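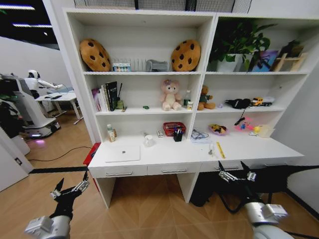 Erine, suite logicielle de perception et de planification pour manipulateurs à deux bras

Présentation
Erine est un environnement logiciel destiné aux équipes qui développent des tâches de rangement, de tri et de saisie sur des plateformes bimanuelles. Édité par Briro, il réunit dans une même installation la reconstruction de la scène, le suivi des objets, la planification des trajectoires et l'exécution supervisée. La version présentée sur cette page remplace celle de juillet et reste compatible avec les projets existants.

Module de perception
Le module travaille à partir du flux de la caméra de tête. Il segmente les surfaces porteuses (étagères, plans de travail, tiroirs), puis rattache chaque objet détecté à la surface qui le soutient. Le catalogue fourni comprend 208 classes d'objets domestiques et de bureau. L'opérateur peut y ajouter ses propres classes à partir d'une vingtaine de vues annotées dans l'éditeur intégré.
Les objets souples, tels que les peluches et les coussins, sont représentés par un volume déformable. Les câbles font l'objet d'un traitement distinct : ils sont enregistrés comme zones à éviter tant que l'opérateur ne les a pas déclarés saisissables. Les contenants transparents sont signalés avec un indice de confiance propre, consultable dans le journal.

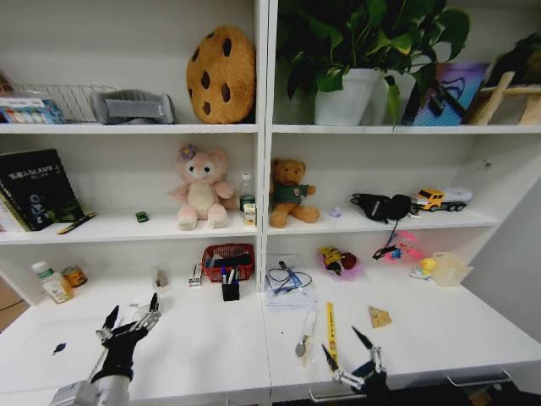
Plan de travail et étagères, vue de la caméra de tête : règle jaune et cuillère à proximité de la pince droite.

Module de planification
Le planificateur Cirkix calcule les trajectoires des deux bras dans un espace commun et réserve à chacun un volume de passage. Lorsqu'une étagère est encombrée, il propose jusqu'à 4 approches classées selon la marge disponible autour de la pince. L'opérateur valide l'une d'elles ou laisse le logiciel retenir la première. Toute modification de la scène constatée avant la fermeture des doigts entraîne un nouveau calcul.

Supervision et journalisation
La console affiche l'état des articulations, la scène reconstruite et la file des tâches. Chaque exécution est archivée avec ses paramètres et peut être rejouée hors ligne. L'export s'effectue vers un répertoire local ou un serveur désigné par l'établissement.

Configuration requise
Poste sous Linux, processeur graphique dédié, liaison filaire avec le contrôleur du robot. Fréquence de commande recommandée : 25 Hz au minimum pour le module de supervision.

Licences et assistance
La licence est délivrée par site. Elle comprend les mises à jour correctives et l'accès à la documentation en français et en anglais. L'intégration sur site est assurée par la société Van Damme, sur devis.
Responsable produit : Bożena Ostrowski
Assistance technique : Damian Sobczak
Page mise à jour le 24 novembre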